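Skiltar Two-Arm Bench

5 min read

The Skiltar is a two-arm robot bench for trying out small household and shop-floor chores: putting things in drawers, clearing a table, sorting packets, opening and closing lids. It comes from Flostmont as a complete station with arms, grippers, table, walls, cameras and the Mrema control software. We've had it in the Brernholm workshop long enough to have strong feelings about it, most of them good, and this page is our attempt to answer the thing everyone asks when they see it move. Can it do my chores yet?

Some of them! Slowly, and with you nearby. But the list is longer than it was a year ago, and watching it grow is a real pleasure.

What you get

Two arms mounted side by side on the near edge of the table, each with its own gripper
White tabletop with plain gray walls at the back and both sides
3 camera views: one of the whole table and one at each wrist
Mrema software, with a hand-guiding mode and a replay mode
Cable set, already routed and tied along the arms
Spare fingertips, 2 pairs

The arms bolt to the front, so you load the table by reaching past them or in from the open side. It's a bit of a stretch for shorter people and we keep a step stool next to ours. The plain gray walls look dull in a showroom, but they do a lot of good. The cameras get a calm background, and anything that rolls toward the back stays on the table.

What it's good at today

Picking up small light things and putting them somewhere open is where the Skiltar shines. Sponges, blocks, little packets, tubes, a stray pencil – give it a clear spot to aim for and it will work through a messy table at a steady pace. It uses both arms without bumping elbows (we worried about that, and the planner handles it nicely), and when one arm has the better angle the other simply waits.

Open bins and raised lids are fine too. If a lid is already up, the arm treats the compartment below as one more place to reach. Getting the lid up in the first place is a fair bit harder, and how well it goes depends on the lid. A stiff hinge with a proper lip is manageable. A light plastic one that flexes when you touch it may need a few tries, and sometimes we just open it ourselves and let the robot get on with the fun part.

Drawers sit somewhere in the middle. Small drawers with flat fronts give the fingers very little to hold. Add a knob or a tab of tape and the success rate jumps.

What it can't do reliably yet

Shiny things are still tough. Ribbed or brushed metal throws back bands of light that shift whenever the wrist moves, and the camera can lose track of where one surface stops and the next one starts. People are surprised by this, since a metal edge is so easy for us to see and feel. See-through plastic brings a similar headache from the other direction, with the software catching whatever is behind the wall and only faint hints of the wall itself.

Crinkly packets are a mixed bag. The grippers can hold them well enough, but a packet lying flat has no side to pinch, and you'll see the fingers come down on the printed part, slide a little and try again. Patience helps, and so does setting the packet down with one end bent up.

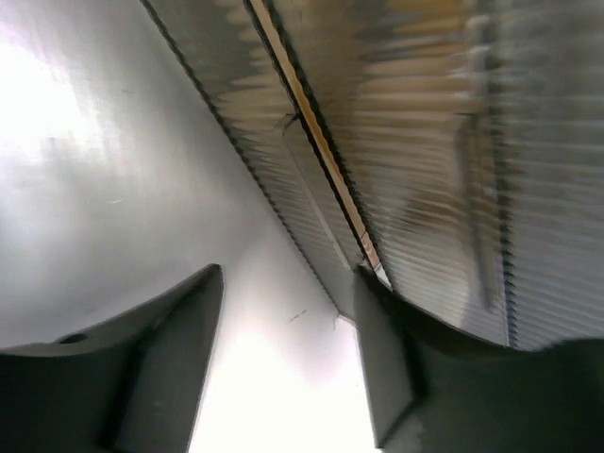 Wrist view, with both fingertips close to bright metal
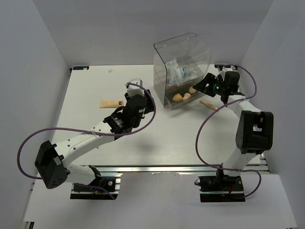 Table view, right gripper beside the clear bin, packages in the upper compartment

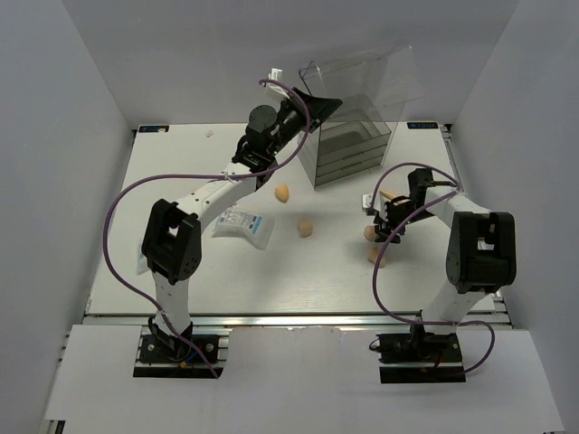
Page last changed: November

Teaching it a chore

You teach by doing. Switch Mrema to hand-guiding, take the arms through the job, then do it again with the objects moved. And again, with the bin turned a little. Those small changes matter more than neatness, and our best results have come from sessions where the table was laid out differently every time. If all your practice runs start with the box square to the back wall, expect trouble the first time somebody leaves it at an angle.

Our biggest set so far is a table-tidying job with 2,260 recorded runs in it. That sounds like a mountain of work and it was, though once you find the rhythm the sessions go by quickly. A simple pick-and-drop job needs far fewer. We had a decent sponge-into-box routine after 60 runs, and it was good enough to show visitors.

Record the failures as well. A run where the gripper misses and comes back for a second go teaches the system something useful about missing.

Setting up

Clamp the table down before you power the arms. Check that each cable has a loose loop at the elbow and that nothing pulls when the wrist turns all the way round. The cables look untidy when they're done right. If you've tied them flat and pretty, loosen them.

Lighting is worth an afternoon of fiddling. Soft light from above beats a single bright lamp, especially if there is metal on the table. Glare that you'd hardly notice standing up can wipe out half of what the wrist camera sees, so look at the live view from both wrists before you settle on a lamp position.

Leave the corner labels where they are, and keep them clean. Mrema uses them when you run the table check.

So, is it ready for the house?

For a workshop, a classroom or a small packing corner where the same few objects come through every day, we think it's a great place to start. For a kitchen, we'd wait. A person puts six things away while the Skiltar is still lining up on its second, and a person knows that the eggs go in differently from the potatoes. We'd still take a slow robot that puts the sponge in the right box over last year's fast one that threw it over the wall.

Bring us your odd chores if you're near Brernholm. We've tried sorting buttons, stacking jar lids and folding a dishcloth (no luck, but what a fold it nearly was), and we have room on the list for more.

Related pages
Mrema control software: what changed
Choosing fingertips for soft objects
Lamps and glare on small benches
Drawer tabs and knobs we like

Contact the Brernholm workshop | © Flostmont | Back to top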